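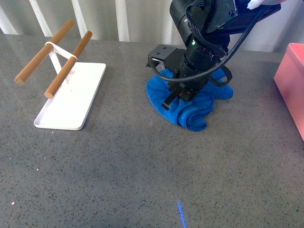
CHAPTER 3
Surface Materials and Moisture

A surface is rated by how much water it takes up and how fast it gives that water back. Dense stone takes up little; cloth takes up a great deal and must be hung to dry.

Lozano and Tuhumury divide household surfaces into sealed, open and woven. The same classes are used in this chapter, with the symbols listed on page 44.
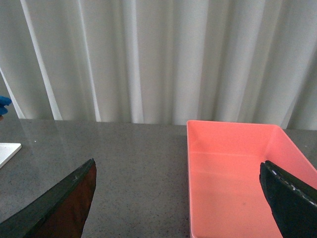 3.1 Absorption

Absorption is the mass of water taken up divided by the dry mass of the sample. Weigh the sample dry, soak it for 600 seconds, drain it and weigh it again.

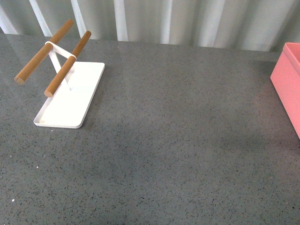
Both weighings must use the same balance. Record the room temperature with each result, as the drying rates in Section 3.2 depend on it.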